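**Snack table** (also *snack station*, *grab table*, in some offices just "the spread"). A table set out with packaged food and cold drinks that people take from as they pass. Found in break rooms, waiting areas, church halls, school events, small hotels. Differs from a buffet: little or nothing is served hot, most of it is wrapped, no serving spoons.

## Layout

Usually one table, food sorted by kind. Bars with bars, bread and pastry together, drinks at the back where they won't get knocked over. An empty tray is often left in the middle, for people to build a plate on or for the host to make up a set order. Regional habit varies. In Birkstead the drinks go at the near end, first thing you reach, and visitors complain about it.

Common containers:

- **Baskets.** Wicker, round or oval. Round for rolls and wrapped pastry, oval for longer stuff. Line with paper if anything is unwrapped.
- **Trays.** Shallow, raised rim. White or beige mostly, shows crumbs but also shows when it's time to wipe.
- **Bottle racks.** Stepped, so the back row stands higher then the front and labels can be read. Clear acrylic is common, wire older.
- **Foil containers.** For portions made ahead. Stack flat if full, at an angle if empty.

## Stocking

Two approaches. *Full set*: everything out at once, table looks good at 9 a.m. and sad by noon. *Topping up*: small amounts out, spare boxes under the table. Topping up wastes less but somebody has to keep looking. The Urnolico catering handbook says to refill when a basket is down to 3 items; Wima, which supplied the larger halls, went by the clock instead, every 2 hours. For events over 1,000 guests most caterers split into several tables, otherwise a line forms.

Wrapped pastry goes on top of the basket last. Squashes easily. Bars can go anywhere, chocolate ones away from the window.

## Drinks

Bottles preferred to cans where people carry them off, since the cap goes back on. Two rows is the usual depth for a stepped rack. Chala racks had a third step, hard to reach over, droped later.

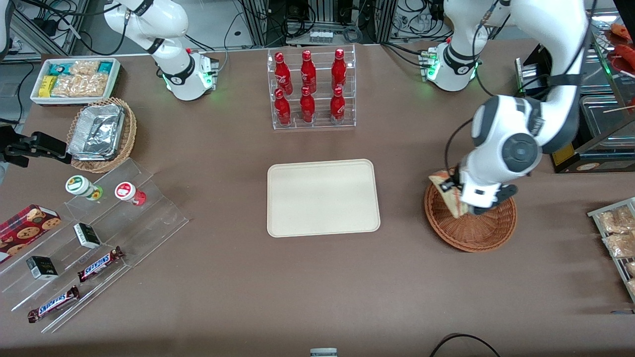
**Should wrapped and unwrapped food share a basket?**
Best kept apart. Wrappers get handled a lot, and crumbs from the open food stick to them.

## See also

Buffet; Coffee cart; Honor box; Vending machine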